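Snack tasters wanted for my packaging project (tea provided)

2 min read

Hello! I'm looking for 30 people who like snacks and have opinions about them, and if you've ever stood in a shop aisle wondering what on earth is inside a packet, you're exactly who I'm after.

A bit about me first. I'm in the last stretch of a part-time master's in Culthorpe, and my project is about how we decide what a food will taste like before we've opened it. Colour, lettering, the little picture on the front, whether there's a window – all of that gets to work on us long before our tongues do. I've read a silly amount about it and now I need real people to talk to.

You'd come along for one session, which lasts 2 hours with a proper break in the middle. In the first half I'll hand you sealed packets, several at a time, and ask you to tell me what you expect: sweet or salty, soft or crunchy, cheap or a treat, who you'd buy it for. In the second half we open them and you tell me how wrong (or right) you were. I write it all down and you get to eat. Most of the snacks come from East and South East Asian grocers, with a handful of British ones mixed in.
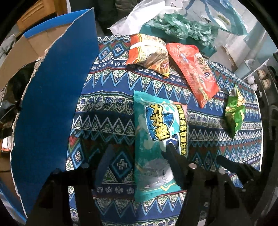

Some of the packets, on my blue tablecloth.

You don't need to know anything about food or design. I'd love a mix of people who can read Chinese and people who can't, as one chapter is all about what we pick up from a label when the words mean nothing to us. Please be 18 or over, and please don't sign up if you have a food allergy of any kind. Quite a few of the snacks contain fish, shellfish, nuts, wheat or soya, and I can't promise to keep them apart. Vegetarians are very welcome for the first half only, just say so when you write.

Sessions run through January in the upstairs room at Kodikara, the café next to the library. There are stairs, I'm afraid, and no lift, but if that rules you out tell me and we'll find a ground floor room. Mornings start at 10 and evenings at 6.30. I can't pay a fee – I wish I could – but I'll cover your bus fare and you'll go home with a bag of whatever you liked best.

Your name won't appear in anything I write, and you can pull out whenever you like, even halfway through a prawn cracker. My supervisor is Selvaraj Navaratnam and I'm happy to pass on his details if you'd like to check up on me.

To join in, drop me a line with your age, which languages you read and whether mornings or evenings suit you. I'll reply to everyone!

Nuwan Uddin

More calls and notices
Singers needed for Gaken spring concert
Saturday shop assistant, Tetudura
Share your memories of Culthorpe market
Dog walkers wanted, north side of town

Contact the noticeboard | © Culthorpe Noticeboard | Back to top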